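Tratport Dirine
Pinza de dos dedos para tareas domésticas y de taller

Inicio > Equipos > Pinzas > Dirine

Referencia: 1446
Carrera, fuerza y planos: ver hoja técnica
Disponibilidad: bajo pedido, entregas desde septiembre

Dirine es una pinza eléctrica de dos dedos con yemas blandas y cámara de muñeca. Se vende a laboratorios e integradores que quieren saber qué tareas de casa o de taller puede hacer hoy un brazo robótico. No es un producto para el hogar.

Ordenar cajas o mover piezas rígidas ya no es un problema. Los bolsos, las cremalleras, las cadenas y los cierres pequeños todavía lo son: el material cede, el herraje gira y los dedos tapan justo lo que la cámara tendría que ver.
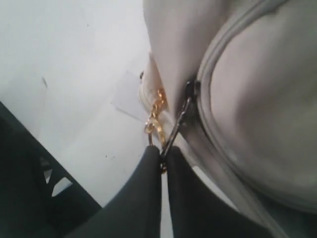
Dirine con el cierre metálico de un bolso gris entre las yemas. A la izquierda, la cadena dorada.

En las pruebas internas con accesorios, dirigidas por Guilan Zeng, se hicieron 3.000 intentos de agarre sobre herrajes pequeños y 1.546 terminaron bien. Con piezas rígidas de más de 90 mm no hubo fallos destacables. Para recoger una mesa con supervisión, la pinza sirve. Para dejarla sola con un armario lleno, no – y no conocemos otra que lo haga.

Incluye
Pinza con dos dedos montados
Juego de yemas de repuesto
Cámara de muñeca y cable
Adaptador para brazos Stelgate

No incluye
Brazo, controlador ni software de planificación Kushwaha (se pide aparte)

Mantenimiento
Limpiar las yemas con un paño húmedo, sin disolventes. Cambiarlas cuando pierdan agarre.

Solicitar presupuesto
Descargar hoja técnica
Productos relacionados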